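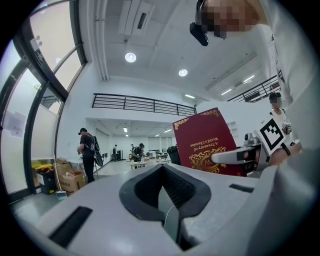 The red Treasury, on Wednesday afternoon.

I have promised three times to write about how we put the books in order at Fustevthorpe, and three times I wrote about soup. So now it is November, the soup is finished, and I will write about the books.

For those who are new here: Fustevthorpe is the reading house at the end of our street. It has one long room downstairs and two small ones upstairs, and it has received books from people for many years without ever saying no. When somebody moves to a smaller apartment, the books go to Fustevthorpe. When somebody dies, the same. Raymonde Doucette, who has the keys, told me in spring that there were 3,000 of them on the ground floor only. I did not believe her until I had carried a part of them from one wall to the other.

The red book you see at the top of this post is called "A Treasury of World's Classics." I like it very much and I want to say some words about it, because it started a discussion that continued for two days.

It is a hardcover, deep red, with gold scrollwork along the edge and in the corners, and a big gold emblem with a lot of swirls. In my country, when I was a child, every family had one shelf with books like this. They stood behind glass, and you were allowed to look at them after you washed your hands. My mother had a set in dark green. I think she read two of them. The others were there so that the visitors could see that we were a family with books. I do not say it to laugh at her. I read the remaining ones when I was fourteen and had a broken foot, so the green set did its work in the end, only slowly.

The discussion was this: where do you put a treasury? Our rule, which I made myself and of which I was a little proud, was to sort the novels by the family name of the author. It is a simple rule and a child can follow it. But a treasury has many authors, and on the cover there is no name at all that you can put in the alphabet. Emiko Hoshino wanted to put all such books under T, for Treasury. Brock Charbonneau said that nobody looks for a book under T for Treasury, and that they must have a shelf of their own, with the other collections. Emiko answered that in this case we will also need a shelf for "Best Stories of" and "Great Poems of" and "The Family Book of," and where does it stop. They were both right, I think. I took the book home for the night so that they could rest.

At home I opened it. The paper has that sweet and dusty smell. I read in it until late, sitting in the kitchen with my coat still on, which I noticed only when I wanted to put my hand in my pocket and found a parking ticket from the summer.

In the morning I had decided. Collections have now their own shelf, beside the window, at the height of the eyes. Emiko has forgiven me. She wrote the label for the shelf herself and it says "Many Authors," and this is better than anything I had in my head.

Now I will explain how we did the rest, since several of you asked by e-mail how to start with a big quantity of books when you have only ordinary people and ordinary tables.

We began with the wrong method. We took the books from one shelf, sorted them on the table, and put them back on the same shelf. This feels very good for one hour. Then you find another Dickens at the other side of the room, and the shelf where he should live is already full, so you push everything to the right, and the shelf below also, and by the evening you have moved each book four times. I had pain in my wrists. Clifford McIntyre, who worked his whole life in a hardware store, watched us doing this and asked why we did not first find out how much we had of each letter. I was ashamed that I had not thought of it.

So we stopped, and on the second day we made only heaps. One heap for each letter, on the floor, along the wall, with a paper showing the letter. No order inside the heap. If a book is Dickens it goes to D and you do not look at it again. The most difficult part is not to look at it again. Audrey-Anne Beaulieu had a very nice system for this: she took the books six at a time, spine toward her, and read only the names aloud, and another person pointed to the heap. With two people it goes fast, and you also learn how other people pronounce things. I have said "Goethe" in a very correct way my whole life and I was the only one in the room.

After the heaps we measured. We did not count the books. We measured the heaps with a tape, in feet, and wrote it on the paper with the letter. Then Clifford took a pencil and marked on the shelves where each letter begins and ends, and he left an empty hand's width after each one for the future. S and M are very large. X is one book.

Only then did we put them up. It took one day and a half and we did not have to push anything to the right.

Some small things I learned and will write down here so I do not forget them:

Do not fill a shelf until you cannot put a finger in. When the books are too tight, people pull them out by the top of the spine, and the top of the spine tears. The old hardcovers suffer most from this. Push the two neighbors back a little and take the book by its middle.

Do not let a heavy book lean. It should stand straight, or if there is not enough company on the shelf to hold it, it should lie flat. A big book which leans for one winter will lean forever.

Gold letters do not like a wet cloth. I clean them with a soft dry brush, the kind for painting watercolors, from the spine to the outside. For the top of the pages I use the same brush, holding the book closed with the other hand, so that the dust does not go inside. I have a small one from Karaca that came in a box with baking things and was intended for putting egg on pastry. It has never seen an egg.

Write the labels large. I am the one who wears two pairs of glasses, so perhaps this is advice for me only.

And keep one box for the things that fall out of books. We have found 11 postcards, a train ticket, pressed flowers that made brown shadows on the pages, a recipe for plum dumplings with one ingredient missing where the paper was torn, and a letter which we closed again and did not read. Raymonde wants to hang the postcards on a string near the door, in case somebody recognizes the handwriting.

What to do with the doubles, I still do not know. We have a whole family of the same detective novel, for example, all in the same edition, all with the same page loose. At the moment they stand in a Lasport bag under the stairs — a sports bag that Brock brought and now would like to have back. If you live near, please come and take one. They are not bad. The gardener did not do it.

Somebody also asked me if it is worth keeping the big decorated books, the treasuries and the libraries of this and that, because everything inside them can be found in other places and they are heavy. I thought about it while walking home. It is true that I could find every one of such stories in a thin paperback that fits in a coat. But for a person who does not know yet what they like, it is a good thing to have one book with many doors. I learned English partly in this way. I did not choose the texts, somebody had chosen them for me a long time ago, and I read them in order like a person who eats what is put on the table. Some I did not understand at all. One of them I understood only last year, in the bus, without the book, and I had to laugh a little.

So the red one stays. It stands on the shelf "Many Authors," third from the left, and I have looked already two times if it is still there.

The upstairs rooms are not done. In the first one are travel guides and cooking, and in the second one are things that Raymonde calls "Remix," after the name on a carton that was there before all of us: sheet music, maps, school atlases with countries that no longer exist, and a lot of knitting magazines. I am a little afraid of the second room. We will start with the cooking, and for this I ask for help. If you have 30 minutes you can already do a letter, a small one. There is tea, and the heating works again in the long room, although upstairs you should bring a sweater.

Please do not bring more books. I say it with love. Or bring one, if it is a thin one, and if the author begins with X.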